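4.2 식탁 정리 과제에서 드러난 몇 가지 어려움

앞 절에서 수건 개기 과제의 결과를 다소 길게 다루었으니, 이제 우리가 처음에는 훨씬 쉬우리라고 여겼던 식탁 정리 과제로 넘어가고자 한다. 식탁을 치우는 일은 어느 집에서나 하루에 몇 번씩 되풀이되고, 대여섯 살 아이도 부모가 부탁하면 제법 그럴듯하게 해내는 일이다. 그래서 연구를 계획하던 무렵 필자들은 이 과제를 일종의 준비 운동쯤으로 생각하고 있었다. 지금 돌이켜 보면 그 생각이 얼마나 안이했는지 조금 부끄럽기도 하지만, 같은 길을 가려는 동료 연구자들에게는 그 과정까지 함께 적어 두는 편이 도움이 되리라 믿는다.

과제의 구성은 단순하다. 식탁 위에 흩어진 작은 물건을 하나씩 집어 바구니에 옮겨 담고, 더 옮길 것이 없으면 스스로 동작을 마치는 것이다. 시연 자료는 손에 쥐는 집게형 도구로 수집하였으며, 모두 1708건 가운데 기록이 중간에 끊긴 것과 시작 자세가 어긋난 것을 제외하고 1464건을 학습에 사용하였다. 비교를 위하여 학습 정책은 Hirkent와 Skestetti의 두 가지를 두었고, 두 정책에 같은 자료를 같은 순서로 제공하였다. 평가는 정책마다 600회씩 실시하였다.

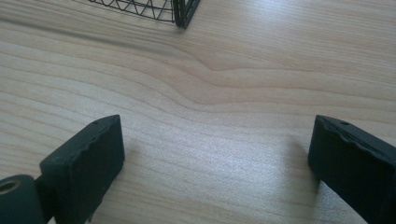
그림 2. 나무 식탁과 검은 철망 바구니, 그리고 손에 쥐는 도구의 두 집게 손가락.

평가를 시작하고 나서 가장 먼저 눈에 띈 것은 물건을 집는 단계의 실패가 예상보다 드물었다는 점이다. 숟가락처럼 납작한 물건에서 손가락이 미끄러지는 일은 물론 있었으나, 대개 두 번째 시도에서 바로잡혔다. 오히려 문제는 집은 다음에 생겼다. 바구니의 테두리를 넘길 만큼 충분히 들어 올리지 않은 채 옆으로 움직이는 바람에 물건이 철망에 걸리고, 그 충격으로 바구니가 밀려나면 그때부터는 목표 위치를 다시 찾느라 긴 시간을 헤매었다. 사람이라면 다른 손으로 바구니를 슬쩍 붙잡고 말 일인데, 팔이 하나뿐인 장치에는 그런 여유가 없다.

철망이라는 재질도 생각해 볼 거리를 남겼다. 가는 철사 사이로 뒤쪽의 나무 면이 그대로 비치기 때문에, 깊이 추정 단계에서 바구니의 벽이 군데군데 뚫린 것으로 처리되곤 하였다. Hirkent 정책은 이러한 빈틈을 지나갈 수 있는 공간으로 받아들이는 경향이 뚜렷하였다. Skestetti 정책은 그보다 조심스러웠지만, 그 대신 바구니 앞에서 지나치게 오래 머뭇거렸다. 둘 중 어느 쪽이 가정에서 쓰기에 나은가 하는 물음에는 선뜻 답하기 어렵다. 기다려 주는 마음이 넉넉한 집도 있고 그렇지 못한 집도 있을 것이다.

식탁 표면의 영향 역시 처음에는 가볍게 보았던 부분이다. 밝은 나무 표면에 빛이 강하게 내려앉으면 희끄무레한 윤기가 돌고, 그 부분의 나뭇결은 주변보다 흐려진다. Tatlı 지점에서 예비 시험을 하던 때에는 정책이 이런 반사를 얇은 흰 물건으로 잘못 보고 빈 자리를 거듭 집으려 한 일이 있었다. 결이 크게 휘어진 부분에서도 비슷한 오인이 나타났다. 조명을 고르게 바꾸면 이러한 오류는 눈에 띄게 줄었지만, 창가에 식탁을 둔 가정에 하루 종일 커튼을 쳐 달라고 부탁할 수는 없는 노릇이므로 본 평가에서는 조명을 따로 손보지 않았다.

마지막으로 종료 판단에 관하여 덧붙이고 싶다. 더 치울 것이 없는 식탁 앞에서 멈출 줄 아는 능력은 집는 능력과는 별개의 것으로 보인다. 수집한 시연의 대부분이 마지막 물건을 담는 순간에 끝나 버렸기 때문에, 두 정책 모두 다 치운 뒤의 모습을 충분히 배우지 못하였다. Rhonda Hawthorne은 초고를 읽고 시연 끝에 아무 일도 하지 않는 짧은 구간을 남겨 두자고 제안해 주었고, 6월에 시작하는 추가 수집에서는 이 제안을 그대로 따를 생각이다.

그러니 기계가 이제 식탁을 치울 수 있느냐고 누가 묻는다면, 필자들은 곁에서 지켜보는 사람이 있을 때에는 그렇다고 대답하겠다. 저녁상을 물리고 나서 마음 놓고 자리를 뜰 수 있는 수준에는 아직 이르지 못하였다. 다음 절에서는 작업장 환경, 곧 Beltton의 부품 분류대에서 같은 정책들을 시험한 결과를 살펴본다.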